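Table setting for the July lunch: tissues on the table or not?
Posted in Hosting & Tables

gusteck_fan
Okay, I am so excited about this! White tables, pink plates, and purple tissue packs for a bit of color. Vinda makes one in lavender and deep purple with a swirly print and I love it.

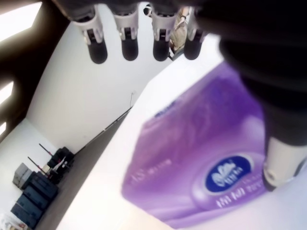
1 min read · 4 replies

vanau77
Ooh, that purple is gorgeous against the white! I'd put one pack between every two seats.

birer_home
Disagree, sorry. Soft packs slump. Get a box, it holds its shape next to a plate.
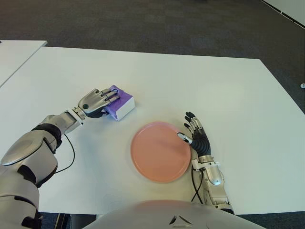
Salmon-pink plate, purple-and-white box to the left.

gusteck_fan
The pink plate with the purple! I was worried they'd fight, but I'm sold. Still torn on box or pack.

vanau77
Pack! You can tuck it under the rim and pass it down the table. We did that for seven people and it went great.

birer_home
Box at each end, packs in the middle. My final offer, ha.
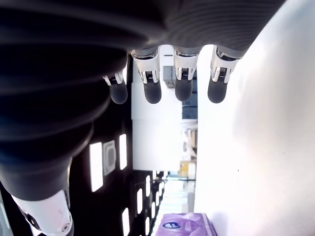
Next topic: Cloth napkins for six, two colors or one?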